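News from the tea table

Hello again, and thank you to everyone who wrote in after the last newsletter. I had meant to answer each of you in turn, but the evenings have run away with me, so please take this as a very grateful wave from my end of the hall.

We have been having a good long think about the refreshments at Zikmont Hall, and most of what follows is the result of it.
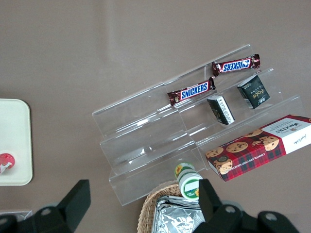
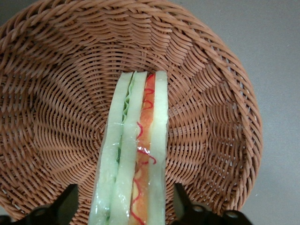 When we took on the Tuesday teas, they were a kettle, a tin of biscuits and a saucer for the money, and I don't think any of us expected them to become the thing people talk about on the way home. The Snickers on the top step of the clear stand is there in the first picture for anyone who has asked me whether we do chocolate bars (we do, and they will stay at the same price until the spring at least). What has changed is the number of you stopping on after the music has finished. It used to be coats on and away by nine, and now there are whole tables still talking when I come round for the cups, which makes me very happy even if it does mean I miss my bus. I have started bringing a book for the later one.

Over the past year the teas brought in £3037, and after we had paid for milk, tea, coffee, sugar and the repair to the urn, £409 of the remainder went straight into new felt for the piano. Those of you who sat through the winter concert with that dull thud in the middle of every slow piece will know how badly it was needed. The tuner spent a whole morning on it and says the rest of the action is sound for its age – she did have some stern words about the radiator, so the piano has now moved across to the Thomas Room wall and we would be grateful if it could stay there.

The next thing on the list is the floor. Inix Flooring came to look at the boards by the stage and have quoted £2000 to lift the worst of them, level what is underneath and put everything back. It is a fair bit of money for a small corner, but I have caught my own heel there twice now and would rather not make it three times. We hope to have the work done in December, when the dancers take their break, and the singers have very kindly offered to meet in the Thomas Room until it is finished. It will be a squeeze, and I suspect the basses will end up in the corridor.

A few small things to finish. The Zekura String Group has 2 places going, one for a viola and one for a second violin, and they are a friendly lot who will not mind at all if you haven't played since school. If you have borrowed a folding music stand, please could it find its way home, as we are running short. The side door sticks in damp weather and needs a good push with the shoulder. And there will be mince pies at the last tea before the break, so do come, and bring a neighbour if they will be brought.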